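01/11/2025
By Nantana Tanasarn, Csaba Boros and Amna Khokhar

This site uses cookies to remember your reading preferences. Accept | Manage settings

4. Tables and the floor zone behind them

4.1 Definitions

For each room we recorded the main table, the surface in use on it, and the strip of floor between the back edge of the table and the nearest wall or partition. We call this strip the rear zone. It is distinct from the walking route, which was recorded separately (Section 3.2), although the two overlap in narrow rooms. Items standing on the floor in the rear zone were coded as fixed, movable or trailing. Trailing items are cables, hoses and straps that lie on the floor for at least part of their length.

4.2 Rooms and procedure

The survey covered 14 rooms in the Jemirbridge building, which dates from 1869 and was divided into workrooms in several stages. Power outlets are therefore unevenly distributed, and in the older wing they are found on one wall only. Each room was visited nine times, giving 126 room records. Visits were made in February by two of the authors working separately. The coding sheet was adapted from the one used in the Ondine storage survey, with the categories for shelving removed and a field for table finish added.

Table finish was coded as light, medium or dark by comparison with a printed card. Height was measured at the front edge. Rear zone depth was taken at both ends of the table and the smaller value was kept. Where the two coders disagreed on whether an item was movable or trailing, Daranee Onsri decided from the written notes without seeing the room number. Loose cable that had been gathered but left on the floor was coded as trailing, whatever its length.

4.3 Results

Light wooden tables were the most common type. They were also the tables most often set away from the wall, with a rear zone deep enough for a person to stand in. Dark tables were mostly pushed back and had no usable rear zone. We attribute the difference to the age of the furniture: the darker tables came with the building and are heavy to shift.

Trailing items were recorded behind tables far more often than in front of them. In rooms with a rear zone deeper than 20 cm, cable tended to collect in bundles on the floor. In shallower zones it was more often pinned between the table and the wall. Figure 3 gives an instance of the first pattern, coded as light finish with trailing items present.

Figure 3. Light wooden table with bundled black cables on the floor behind it. 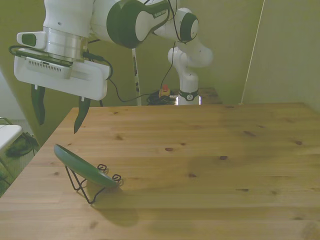
The coding does not separate cable in use from cable left over after equipment has been moved. Buppha Chaiyaporn, who read an earlier draft, suggested tracing each run to its outlet. This was tried in two rooms and abandoned because it required moving the tables. A tray fixed under the back edge would clear most of the floor, and the Groltiren range includes one that clamps on without drilling. We did not test it. The effect of table height on trailing items was small and is not discussed further. Records for the older wing are treated in Section 5, together with the outlet plan.

Contact: Nuchit Papers, editorial office | © Nuchit Papers | Back to top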